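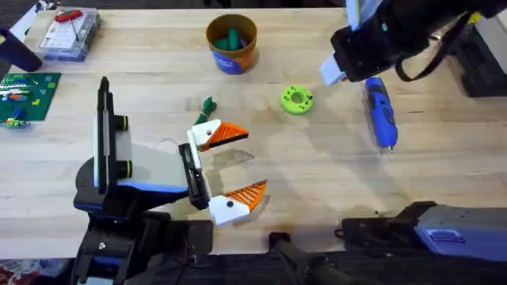 A pale wooden tabletop, with the grain showing.

The Hikov Bell

Benedicta Atinga ran the whole length of the harbour wall with her coat undone, because the fog had come down and she could hear the bell! Nineteen years she had lived in Hurnska and it had never rung once. People said it was rusted solid. People said a lot of things.

"Did you hear it?" she shouted.

Howard Treloar was sitting on an upturned boat with his flask, grinning like a boy. "Heard it? I nearly fell in!"

They stood and listened, and there it came again, low and lovely, right through the soles of their boots. Oh, it was a glorious noise. Windows went up all along Ganach Street (even Sandra Penrose's, and she never opened hers before noon) and somebody began to cheer. 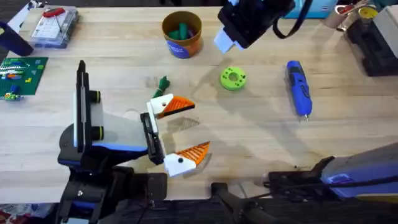 Out on the Water

They took the little boat, of course they did. Howard rowed and Benedicta leaned over the front, calling left, left, no, your other left! The fog smelled of salt and coal smoke. After 40 strokes the old tower slid out of the white, so close she could have touched the weed on it.

And there was Stuart Cheetham, up the ladder in his pyjamas, both arms wrapped round the rope.

"I oiled it!" he yelled down. "Every night since November! Come up and have a go!"

Benedicta was on the ladder before the boat had stopped.
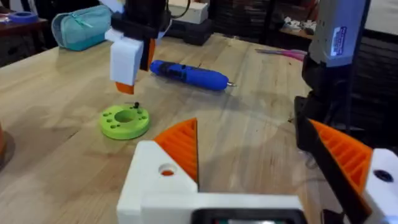 Orange ribbed fingers, wide open over the bench.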